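How do you show a robot what to do?

If you want to teach a friend to close a box, you can say, "Fold the lid over and press until it clicks." Your friend knows what a lid is. Your friend has pressed things before and knows what a click feels like.

A robot starts with none of that. Somebody could sit down and write out every single movement for it, and for some jobs in factories people do just that. A robot that puts the same screw into the same hole all day can follow a list. But a list is no good if the box is a little to the left today, or turned round, or a different size. So people have found another way, which is to show the robot the job. This is called teaching by demonstration. A demonstration is when you do something so that somebody else can learn how.

There are a few ways of doing it.

Moving the arm yourself

Some robot arms can be switched to a setting where they go slack, like a sleepy person's arm. The teacher takes hold of the arm and moves it through the job. Inside each joint there is a sensor which notes how far the joint has turned. Afterwards the robot can play the movement back. It is a bit like when a grown-up holds your hand round a pencil to show you how to write an S.

Steering from a distance

The second way is remote control. The teacher moves a set of handles, or a small copy of the robot arm, and the real robot does the same thing. The teacher might be in the same room or in another building. The long word for this is teleoperation. "Tele" means far away, as in telephone and television.

Steering is harder than it sounds. You can see the cup but you can't feel it, so it is easy to squeeze too hard. Kedir Workneh has been driving robots this way at the Ilholm workshop since October, and he says his first ten goes at picking up a grape all ended in juice.

Holding the robot's hand in yours

The third way leaves the arm out altogether. A gripper is the part of a robot that does a hand's work. You can make one with a handle on it, so that a person can hold it and do the job with it. People often use two, one in each hand, as the job needs it.

The practice jobs are ordinary ones. A favourite is a plastic organizer box, the sort with little compartments for beads or screws. It has a lid on hinges and clips along the front, and all of those are fiddly if you have to use metal and plastic fingers. 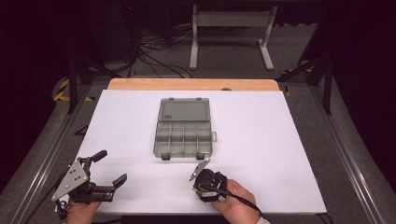

Why not just film a person doing the job with bare hands?
People do try that, and it helps a bit. The trouble is that your hand has five bendy fingers and soft skin, and most robot hands have two stiff fingers. You might close a lid with your thumb while your little finger holds the box still. A robot with two fingers can't copy that. If the teacher has to work with a gripper too, every movement is one that a robot has a fair chance of making.

What gets written down

While the teacher works, a computer keeps a record. It stores what the cameras see, where each gripper is, which way it is pointing and how far its fingers are open. It does this many times every second. One go at the job, from start to finish, is called an episode.

One episode is not nearly enough. Think about learning to catch a ball. If every throw came from the same place at the same speed, you would only learn that one throw. Robots have the same problem, so the teacher changes things a little before each go. The box gets turned. It gets pushed nearer or further off. Sometimes the lid starts open and sometimes it starts shut.

At Ilholm they collected 500 episodes for a job with boxes, which they named Belay. Stefaniia Palamarchuk did 159 of them. She says the thing she had to learn was to slow down — but not so much that the robot would learn to dawdle. A bigger job called Nornar, which is all about tidying a whole table, needed 3000.

A camera on the gripper

A camera placed high up sees the whole table, and that is useful for finding things. It is not so good for small parts, and the teacher's own hands can get in the way. So a second kind of camera is fixed to the gripper itself. It goes wherever the gripper goes. From there the gripper's fingers are always in view, and the latches on a box look much bigger when the gripper moves in close.
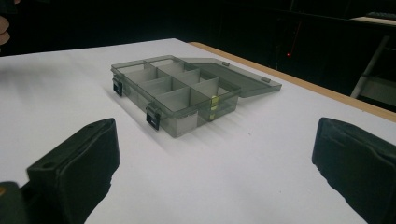
The computer then has to match the views up. It knows they were recorded at the same moment, so it can learn that a small dark shape seen from above and a large dark shape seen from the gripper are the same latch.

Learning from the record

After the teachers have finished, a computer program goes through all the episodes. It looks for the link between what the cameras saw and what the grippers did next. This can take hours or days. At the end the robot gets to try the job with no help.

The first tries are often poor. The robot may pinch the air next to the lid, or push the box across the table. Ching-wen Tu keeps the results for Belay, and in the first test the robot managed 75 of its tries. She looked through the others and found that many went wrong when the box was turned sideways. The teachers went back and recorded more goes with the box turned sideways.

Words to know

Demonstration: doing a job so that somebody else can learn it.
Episode: one go at a job, recorded from start to finish.
Gripper: the part of a robot that holds things.
Sensor: a part that measures something, such as how far a joint has turned.
Teleoperation: steering a robot from a distance.

Something to try

You need a friend, two pairs of kitchen tongs and a lunch box with a lid. Hold one pair of tongs in each hand and try to open the lunch box and shut it again. Then let your friend try. Watch how they do it and write down each movement, including the small ones. Turn the box round and see if your list still works.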